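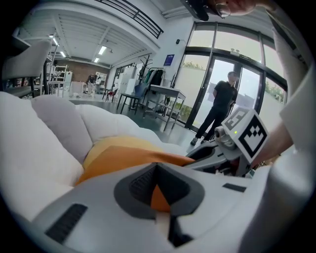

Sarkeck open day, speaker notes
Slot: 20 minutes, after the coffee break

Slide 1. Who was there
Say where we went: the Sarkeck site, open day in February. Two other exhibitors, Clatum and Costis. We were guests, we didn't show anything.

Slide 2. The task
Cloth handling. Orange fabric, white cushion, a gripper held by hand. Point out the black pads, one of them ribbed, and the marker cube on the finger. Soft goods are harder than boxes — the shape changes every time you touch them.

Slide 3. Numbers they gave us
1,204 recorded tries since the project began. 479 of those were with fabric. Cycle target is 90 seconds per item. These are Sarkeck's own figures and I have not checked them.
Don't read the slide out loud. Pause for questions on the target.

Slide 4. What visitors asked
Mostly price and safety. Costis got the same questions at their stand. No price was given for the Sarkeck tool.

Slide 5. What it means for us
The Csizmadia line folds 400 covers per shift by hand. I don't think we replace that this year. I would like a one-day trial with our own covers, heavy ones included.

If time is short, skip slide 4 and go straight to the trial.

Last slide stays up during questions. Handouts are on the table by the door.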